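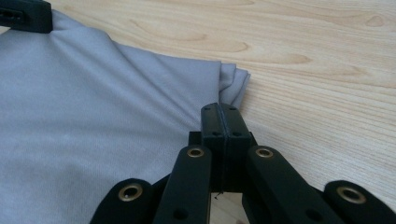
Modul Textilpflege und Wäscheorganisation
Handout 6: Strickware und T-Shirts legen
Berufsfachschule Lorkeck, Bereich Hauswirtschaft
Stand: 2. Mai 2026

Das Handout gehört zur praktischen Einheit im Januar und ersetzt die ältere Fassung aus dem Ordner Rolach. Neu sind der Abschnitt zur Auflage und die Angaben zur Stapelhöhe. Bitte bis zur nächsten Übung lesen und den Bogen 3223 (Selbstkontrolle) mitbringen.

1. Material

Gelegt werden in dieser Einheit nur einlagige, weiche Maschenwaren: T-Shirts, dünne Pullover, Unterhemden. Maschenware verhält sich anders als Gewebe. Sie gibt in der Breite nach, rollt an Schnittkanten ein und verzieht sich, wenn man nur an einem Punkt zieht. Ein Geschirrtuch aus Leinen lässt sich an einer Ecke hochnehmen und bleibt in Form, ein T-Shirt nicht. Deshalb wird immer an zwei Punkten gefasst, die möglichst weit auseinander liegen.

Helle, einfarbige Teile eignen sich gut zum Üben. Man erkennt daran, ob der Stoff glatt liegt oder ob sich vom Griffpunkt aus Falten ziehen. Bei gemusterter Ware fällt das kaum auf.

2. Auflage

Der Tisch muss leer, trocken und so groß sein, dass das Teil ganz ausgebreitet werden kann. Eine glatte Holzfläche reicht aus, eine Decke als Unterlage ist nicht nötig und stört eher, weil der Stoff darauf haftet. Vor Beginn mit der flachen Hand über die Platte und die Kanten fahren. Raue Stellen und Splitter ziehen Fäden.

Gearbeitet wird von einer Seite aus. Wer um den Tisch herumgeht, verliert die Ausrichtung und legt erfahrungsgemäß schief.

3. Ablauf

Das Teil mit der Vorderseite nach unten auflegen, Halsausschnitt vom Körper weg. An Schulter und Saum fassen, leicht spannen, ablegen. Falten von der Mitte nach außen streichen, nicht umgekehrt.

Die erste Seite bis etwa zur Mitte der Schulter einschlagen. Der Ärmel wird zurückgelegt, sodass er innerhalb der neuen Kante bleibt. Die zweite Seite genauso. Danach liegt ein langes Rechteck auf dem Tisch, dessen Breite überall gleich sein soll.

Zum Schluss den Saum nach oben führen, einmal oder zweimal, je nach Fachtiefe. Beim Umlegen wird die Kante an beiden Seiten gehalten und erst losgelassen, wenn sie aufliegt.

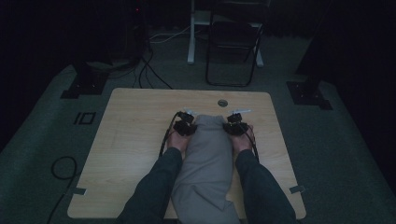
Abb. 2: Hellgrauer Stoff, am oberen Ende von beiden Seiten gefasst

4. Häufige Fehler

Die Lagen liegen nicht übereinander. An der Umschlagkante schauen dann zwei oder drei Stofflagen versetzt heraus, und der Stapel wird an dieser Stelle dicker. Abhilfe: noch einmal bis zum Rechteck öffnen und neu ansetzen. Nachschieben mit den Fingern verschiebt meist nur die oberste Lage.

Sternförmige Fältchen an einer Ecke. Dort wurde zu fest gehalten oder gezogen. Loslassen, ausstreichen, weiter innen fassen.

Das Teil wird zur Wurst. Das passiert, wenn beide Seiten zu weit eingeschlagen werden. Fürs Regal ist das unbrauchbar, für den Koffer kann es Absicht sein (siehe Handout 3, Rollen).

5. Maße und Stapel

Fertig gelegt soll ein Erwachsenen-T-Shirt rund 19 cm breit sein. Das entspricht der halben Fachbreite im Übungsregal Wegener. Kinderteile werden schmaler gelegt, aber nicht mit den großen gemischt. Die geschlossene Kante zeigt im Fach nach vorn. Ein Stapel umfasst höchstens 6 Teile, Pullover werden getrennt gelegt.

6. Aufgabe

Drei T-Shirts nach Abschnitt 3 legen und stapeln. Das mittlere Teil herausziehen, ohne dass die anderen aufgehen. Ergebnis in den Bogen eintragen, auch wenn es nicht gelungen ist. Wer früher fertig ist, legt ein Teil nach der Methode Ostcombe (Anhang, Rückseite) und notiert die Unterschiede in Breite und Höhe.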